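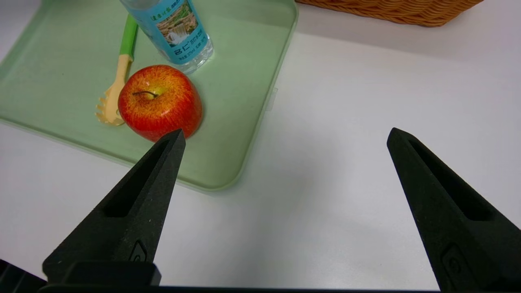 Wrist camera view from the tabletop task set, with the gripper open at the near edge of the tray. Picture: Jadeck

Anouk Peeters spends most of her working day looking at a tray. Her group at Jadeck trains a tabletop arm to pick up household objects, and the result she presented to colleagues in November concerns a narrow question: how much of the training data should start with the gripper in the wrong place.

"We had been collecting very clean demonstrations," she said. "The operator lines up over the object, goes down, closes, lifts. Every one of them looks like a textbook. Then you run the policy, it arrives a centimetre to the left, and it has never seen that before."

The method she and her colleague Wouter Lambrechts settled on is called offset starts. Before each demonstration, the arm is driven to a randomly drawn pose near the target, with the fingers open, and the operator takes over from there. The operator does not know the pose in advance. Only the recovery and the grasp are recorded. The long approach from the home position is left out of these episodes and learned from a separate, smaller set.

The full collection came to 549 demonstrations. In one condition the policy was trained on clean episodes alone. In the other, 60 of those episodes were replaced by offset starts, so the total stayed the same. Each policy was then given 100 trials on the same list of object layouts, in the same order.

The policy trained with offset starts completed 19 more trials than the other one. Peeters was careful about how that number should be read.

"It's one arm, one table and one set of objects," she said. "I would defend the direction of the effect. I wouldn't defend the size of it on somebody else's hardware."

Layouts are built from ordinary items: fruit, drink bottles, kitchen utensils, a tray, a basket. Lambrechts, who wrote the layout list, said the objects were chosen for how they behave near one another. An apple is an easy grasp by itself. Put it close to the rim of a tray, with a spaghetti server against one side and a bottle lying behind it, and the number of usable approaches drops quickly.

"The rim is what catches you," he said. "If the fingertip comes down on the rim, the wrist camera still shows a nice view of the apple, and the policy keeps pushing. In the clean data nobody ever touched the rim, so there was nothing in there about backing off."

Clear plastic is the other difficulty. The group uses colour images from the wrist and no depth sensor, and Lambrechts said the policy seems to find bottles mainly by their labels. When a label was turned away from the camera, both policies did worse, and offset starts made little difference. He regards that as a separate problem and has not tried to fix it.

The choice of a wrist camera was made early and has been argued over since. A fixed camera above the table sees the whole layout at all times. The wrist camera loses sight of anything outside a small area once the arm is low, but it always has the fingertips in view, and Peeters considers that the more useful fact when the remaining error is a few millimetres.

"With the overhead camera, the hand covers the object at exactly the moment you need to see it," she said. "From the wrist you have both tips and the gap between them. The correction is right there in the picture."

She did not test the two cameras against each other in this study, and said a fair comparison would need a second collection.

How the offsets are drawn turned out to matter. In a first version they were uniform inside a box above the target, and many of the starting poses were so far out that the operator had to make what amounted to a new approach. Those episodes were long and, according to Lambrechts, inconsistent from one operator to the next. The current version draws from the errors recorded during earlier failed trials, with a small amount of noise added. Most of the resulting poses are low, close to the object and slightly rotated.

"It's a duller distribution," he said. "But it's where the arm really ends up when it goes wrong."

There is a cost in labour. An offset episode is shorter than a clean one, but the reset takes longer, and operators reported that the work was more tiring. Fenna Dewulf, who did a large share of the teleoperation, said the first second of each episode was the hard part.

"You're handed the arm in an awkward spot and you have to decide straight away whether to go up or sideways," she said. "I started always going up first. Wouter noticed it in the data before I did."

That habit is visible in the trained policy, which tends to lift slightly before correcting, even when a sideways move would do. Peeters has left it in for now. The lift adds time to each trial, but it keeps the fingers clear of the rim and of neighbouring objects.

The failures that remain are mostly of two kinds. In one, the gripper closes on two objects at once, usually a utensil handle along with whatever is beside it. In the other, a round object rolls after first contact and the policy follows it too slowly. Offset starts do not address the second kind, as the object is always still when the operator takes over.

The next collection will include episodes in which an object is nudged partway through the grasp. Lambrechts is rewriting the layout list for it, and the share of offset starts will be varied as well, so that the group can see where replacing clean episodes begins to hurt.

"There has to be a point where you've taken too many of the clean ones away," Peeters said. "We haven't reached it yet, and I'd like to know where it is before we recommend a number to anyone."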